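Parcombe Makers Board > Robot Arms and Grippers > Troubleshooting

Thread: Right finger chipped, grip slipping, fault 16 every time

zinville_tom
Original poster
December 19, 2021

Hi all, long time reader, first real problem. I've got a pair of black fingers on my hand-held gripper and they were great through November. Then last night the thing started throwing fault 16 (grip force out of range) on nearly every close. I cleared it, reran it, same thing. I was practicing pick and place on small stuff, a pencil and a cream-colored container with a bunch of puffy rings, and the container squirted out sideways and rolled off onto the floor. My counter says 2367 closes on this set, if that matters.

I had a good look afterward and there's a notch in the right finger, down by the front edge. Did I kill it or can I keep going till the new ones come? 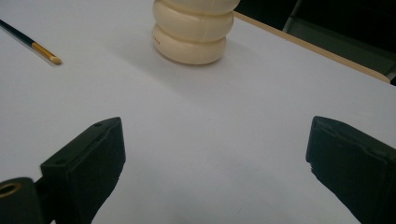 4 replies

Elínborg Dalsgaard
Ooh, I see the notch. I had the same kind of thing on mine and I'd stop using it today. Mine started small too, and then a flake the size of a fingernail let go while I was squeezing a jar and hit me in the cheek. I wear safety glasses for everything now, even dumb little tests!

Also, what force limit are you running? I had mine cranked way up because the guy I bought it from left it that way.

baldurh
I'm going to disagree a little, sorry Elínborg. A nick on the front edge shouldn't give you fault 16 all by itself. The pad face does the gripping, and I can't tell from your picture if the face is hurt or if it's only the edge. I ran a nicked finger all summer on the Asta arm and never saw a fault from it.

My money's on the force sensor zero. Open all the way, nothing between the fingers, and read the raw number. Mine sits at 4 or under. If yours is way up there, re-zero it before you buy anything.
- Baldur Hallgrímsson

zinville_tom
Okay so I just went and did that, wide open, nothing in it, and it says 326. Three hundred! So that's bad, right? Force limit is whatever it came with, I never touched it.

Elínborg Dalsgaard
Yep, that's bad, and Baldur gets that one. But I still wouldn't run the finger. If the sensor was reading wrong, it may have been squeezing way harder than you asked for all this time, and that could be how the edge went in the first place. Check the mounting screws on both sides too while you've got it apart.

baldurh
Fair point on the squeezing, I hadn't thought of it in that order. Power off and pull the battery before you put your hands in there, please. With a zero that far out I wouldn't trust it to stop on a thumb.

I'd still keep the old finger as a spare. Sand the notch smooth and look at the inner face under a bright light. If there's a crack running back from it, toss it.

zinville_tom
Battery's out. Snorradóttir has the fingers in stock, so I ordered a pair and I'll re-zero once they're on. Will post the raw number when I have it.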